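Llevo años yendo al trabajo en tren y autobús, con dos transbordos, y como vivo en un piso pequeño he acabado montando en casa una especie de estación de salida. Cada vez que lo cuento alguien me pide los trucos, así que los junto aquí de una vez (perdonad el desorden, los voy escribiendo según me vienen).

## La bandeja de la entrada

Lo primero es tener un sitio fijo para el abono. Yo uso una bandeja de horno vieja, de las que ya no entran al horno por feas, forrada con un retal de fieltro. Ahí van el abono, las llaves y los auriculares, y nada más. En cuanto dejas caer un tique del súper se convierte en cajón de sastre y ya puedes despedirte del autobús de las siete.

Si la tarjeta se te raya, guárdala en una funda rígida y no la metas en el mismo bolsillo que las llaves. A mí el lector de la línea 613 me rechazó una tan arañada que tuve que pagar el billete suelto dos días seguidos. ¡Dos! Con el conductor mirándome con pena.

## El horario en la nevera

Sí, ya sé que existe el móvil. Pero el papel pegado en la nevera lo miro mientras se hace el café y no me distrae con mensajes. Lo recorto para dejar solo las salidas de mi parada, lo plastifico con cinta ancha de embalar por las dos caras y subrayo con rotulador permanente las que me sirven. Cuando cambian las frecuencias (en mi caso siempre en enero, con un frío que pela) borro el subrayado con un poco de alcohol y un algodón, y pego una tira nueva encima.

## Plegar la bicicleta sin manchar el suelo

En el tramo de la estación de Drostumton a la oficina voy en plegable, una Flestura de segunda mano que pesa más de lo que prometían. Para que no me deje grasa en el pasillo:

- Un felpudo de goma debajo, del revés, con los tacos hacia arriba.
- Una pernera de vaquero viejo alrededor de la cadena, cerrada con dos pinzas de la ropa.
- Trapo seco colgado del manillar, siempre el mismo, para los días de lluvia.

La grasa que ya está en la baldosa sale con lavavajillas sin diluir. Lo dejas 30 minutos, frotas con un cepillo de uñas y aclaras. En madera no lo he probado y no me atrevo.

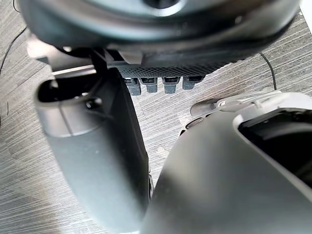 *Cuatro piezas grises en fila bajo la banda de malla.*

## La mochila, que se moja siempre

Mi parada no tiene marquesina. Llevan prometiéndola desde que me mudé y ahí seguimos, con un poste y un charco. He probado fundas de todo tipo y lo que mejor me funciona es meter una bolsa de basura grande *por dentro*, con el borde doblado hacia fuera. El portátil va en el centro, envuelto en una toalla pequeña que luego sirve para secarse las manos.

Para los zapatos mojados, papel de periódico hecho bolas, y cambiarlo antes de acostarse. Lejos del radiador, que una vez despegué la suela de unas botas por impaciente y me fui al tren con una cosa que hacía *clap, clap* por todo el andén.

## El desayuno para llevar

Hay gente que desayuna de pie en el andén y le sale elegante. A mí no. Lo que llevo cabe en un tarro con tapa de rosca: yogur, copos de avena y la fruta arriba, para que no se haga papilla. La cuchara, dentro de una funda de gafas vieja y bien lavada. El café, en termo de cierre a rosca, porque los de botón se me han abierto en todas las curvas entre Nelodmont y el centro.

Y enjuagad el termo nada más llegar. Si se os olvida y huele raro, una cucharada de bicarbonato, agua caliente hasta arriba y toda la noche destapado.

## Monedas sueltas

Tengo un bote de especias vacío con monedas de 50 céntimos para la consigna de la bici y para los días en que la máquina de billetes no admite tarjeta. Lo relleno cuando vacío los bolsillos para poner la lavadora. Le puse un trocito de esponja debajo de la tapa y ya no suena como una maraca dentro de la mochila.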